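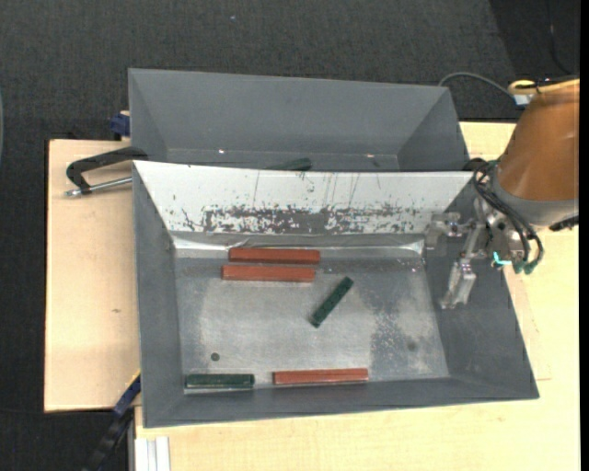

Fig. 1. Bin-to-bin task, front bin. Five bars on the floor of the bin, gripper empty, ready for the next attempt or done with the last one; the still alone does not settle which.

Week 2 handout: Where do the examples come from?
Notes by Aníbal Carrilho. Revised Aug 26, 2022.

Last week we took the training set as given. Most papers do that too, and I think it is a bad habit. Someone chose the objects, someone chose the bin, and someone decided what to write down as a success. Read the methods section for those choices before you look at the results table.

1. What one example contains

For a picking task, one example is usually an image before the move, the command sent to the arm, and a label afterward. The image is the easy part. The command is fine as long as the clocks agree. The label is where I would spend my worry.

Look at Fig. 1 again with the label in mind. Nothing is in the gripper. If the command was "grasp," that could be a miss, a drop, or a picture taken before the arm went down. A labeling script that says "empty gripper = failure" will be wrong on two of those three. Always ask which moment the image belongs to.

2. "It collects its own data"

You will hear that a robot with two bins can run all night: pick from one, drop in the other, swap, repeat. The Tanbridge notes (see reading list) make this claim. It is partly true. The arm will keep moving. Whether you get new examples is another question.

Suppose a run logs 96 attempts. Bars that end up flat against a wall are hard to grip, so they stay where they are, and the camera sees nearly the same layout again and again. In the worked problem below, 17 of the 96 attempts start from a layout that is different enough to teach the model something. The other 79 are mostly copies. Report both numbers. A paper that gives you only the larger one is selling something.

3. Variety, real and claimed

The bars in Fig. 1 come in two colors, reddish-brown and dark green. The green one in the front left corner is also shorter than the reddish-brown ones. Now imagine a model trained on this bin that does better on one color. Did it learn color? Length? Or that things in corners are trouble? From this bin alone you can't say, and more hours with the same bars won't help much. Change one thing at a time, or change everything at random. Don't do a little of each and call it "diverse."

The background counts as well. The back panel is scuffed and the floor is stained and scratched. A network can use those marks to work out where it is. Move to a clean bin and the score may fall. I have seen this waved away as "domain shift," as if naming it were a fix.

4. People in the loop

Somebody sets up the clamps, resets the bars and stops the run when a cable catches. Those hours rarely show up in the cost. The Furent report is better than most here -- it has a line for resets -- but it still leaves out the time spent throwing away bad runs. And how did they decide a run was bad? If the answer is "it looked wrong," then a person's taste is now part of the data set.

5. Problem for section

You have the 96-attempt log described above.
(a) Write a rule for when two starting layouts count as the same. Say what your rule gets wrong.
(b) Split the log into training and test sets. Explain why a random split is a poor choice.
(c) A colleague wants to drop all failed grasps "to keep it clean." Reply in one paragraph.

Reading: Tanbridge notes, part 2. Furent report, cost section only. Dogbe on label noise is optional and rather long; skip the proofs. We return to Mutberg in April, when you will have enough background to argue with it.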